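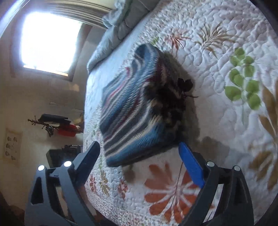
A striped knit blanket, folded, on one of our quilted bedspreads.

About Paltorent

Paltorent looks after bedding. We wash, mend, fold and store blankets, quilts and bedspreads for households and small guest houses, and we sell a modest range of our own. The business was started by Diarmuid Lenihan and Kourosh Babaei, who met while working in the linen room of a country hotel and thought there was room for a place that would take in one blanket as readily as a van load.

We have two workrooms. The front one is for receiving and mending, and it's where you'll come if you drop something off in person. The back one has the wash tubs, the drying racks and the long shelves. Nine people work here, most of them part time.

What we do

Most of our work is knitted and woven blankets. People bring in wool throws that have been at the bottom of a cupboard for years, cotton cot blankets, and striped knits in every colour you could name. We check each piece for moth, pulled threads and weak seams before it goes near water. If we find something that needs mending first, we ring you with a price and wait for your answer.

Knits are washed by hand and dried flat. We don't hang them, as the weight of the water pulls the ribs out of shape. Quilted bedspreads go through on their own, on a slow cycle, and are turned several times while they dry so the filling stays even. Prints with strong colours, such as orange or navy, are tested on a corner before anything else happens.

Mending is done by Kourosh and two others. He learned darning from his grandmother and still uses her wooden mushroom. Small holes in a ribbed knit can usually be closed so that you have to look for them. Larger ones will show, and we'll tell you so at the counter.

Folding and storage

Each blanket leaves here folded in thirds lengthwise and then in thirds again, with the open edges to the inside. It makes a thick bundle that sits squarely on a shelf or across the foot of a bed. Folding is done on a made-up bed in the front room, because a table is too narrow for a double and a quilted surface stops the knit from sliding about.

We also keep winter bedding over the summer for 63 regular customers. Everything is stored in cotton bags on open shelving, with a paper tag giving the name, the fibre and the month it came in. We refold stored blankets halfway through the season so the creases don't settle in one place. Bookings for storage open in August and the shelves are usually full a few weeks later.

Our own range

There are two lines. Jovik is our knitted blanket, made for us in single and double sizes. Avau is the bedspread line, machine quilted and printed with flowers and leaves. The patterns are drawn by the Shojaei studio, which has worked with us since the first bedspread. New colours come in when the old ones sell out, so please don't count on matching something you bought a while ago. We do keep offcuts of most Avau prints for patching – ask at the counter.

Visiting and dropping off

You don't need to book for washing or mending. Please shake out pet hair and empty any pockets or covers before you come, and tell us if a piece has been treated for moth. Things that are soaking wet should come in a tub, as bags leak on the front step. We don't take pillows, doonas or electric blankets.

Small repairs are normally ready in a fortnight. Washing takes less time in warm weather and more in winter, when the racks are slow. Diarmuid answers the phone in the mornings, and messages left after midday are returned the next working day.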